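Bench and Hand Tool Check — Main Workshop, Trernura
Checked by Nokuthula Mkhize in May, with comments for everyone who shares the long bench
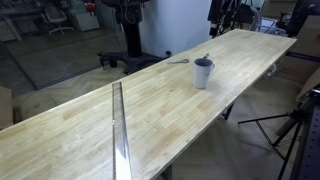

Thank you all for letting me take up a good part of the morning with my clipboard. I have written more than the form has room for, as usual, so the comments run on underneath each item. Please read at least the ones marked ACTION, and come and find me if anything looks wrong or unfair.

1. Worktop surface sound, no splinters or lifting strips
OK
I ran a cloth over the whole length and it didn't snag once, which I was very pleased about after the winter we had with the heating. The pale wood does show every mark, and there are some darker blotches towards the middle that I know bother Johannes. They are only stains as far as I can tell by hand, and stains are not a safety matter. If he would like to sand them out he is welcome to, but please wear a mask and do it after 4 pm when the sewing group has gone home.

2. Front edge free of chips and sharp corners
OK
Smooth all along. I did wonder about rounding off the corner nearest the door, where people come in with their arms full, and I'll put it to the next meeting.

3. Bench steady under load
OK, with a note
Joana leaned on one end while I leaned on the other (a dignified sight) and there was the tiniest rock. One bolt wanted half a turn. Checked again after tea and it was firm.

4. Measuring tools flat, readable and put away after use
ACTION — everyone
The long metal ruler was out on the bench again. It's a lovely ruler and I understand why people leave it to hand, but it has a way of ending up with one end over the front edge, and then somebody walks into it. It has its own hook. The markings are still readable, though they're fine ones, and anyone who finds them hard going can borrow the Lloyd tape from the top drawer, which has much bigger numbers.

5. Spanners and small tools returned to the board
ACTION — Johannes, Fanni
One small silver one lying on the worktop. I won't go on about it. Outlines are painted on the board for 8 of these and I'd like to see all the outlines filled at the end of the day.

6. No food or drink on the worktop
ACTION — whoever owns the white mug
Oh dear, the mug. We have been through this in three checks now and I do sympathise, because the kitchen is a long way off and a cold bench goes better with a hot drink. All the same, the rule stands, and the shelf by the window was put up for exactly this purpose. It holds 5 mugs comfortably. Nothing with a handle should be standing at the back of the bench where a sleeve can catch it.

7. Pointed items capped or stored in a pot
Partly
Pens, scribers and the like should go point down in the pot. Precious has kindly offered a second pot from home, so there's no shortage.

8. Cables off the floor where people walk
OK
I walked both sides of the bench twice with my eyes on my feet. Please keep cables coiled or hung up when they aren't wanted, and if you wheel anything in on castors, leave enough room for Fanni's trolley to get by.

9. Cardboard and packing kept to a minimum
Partly
Boxes do creep up on us. If it's empty, flatten it and take it down to the blue bin, and if it's full, write your name on it. I'd like the Plakeo deliveries unpacked within 5 days of arriving.

10. Lighting adequate over the working area
OK
Plenty of light, perhaps a little too much at times, as the glare off bare metal can make it awkward to read a measurement. Turning the ruler slightly usually cures it.

11. First aid box stocked
OK
Plasters topped up, eyewash in date. Thank you, Precious.

Carried forward: the quote from Drerkel for the new bench and storage came in at 3,470, which is more than we hoped. Joana is asking whether they would do the storage alone. Until we hear, please be gentle with the drawers, especially the bottom one.

Signed: N. Mkhize
Seen by: J. Mota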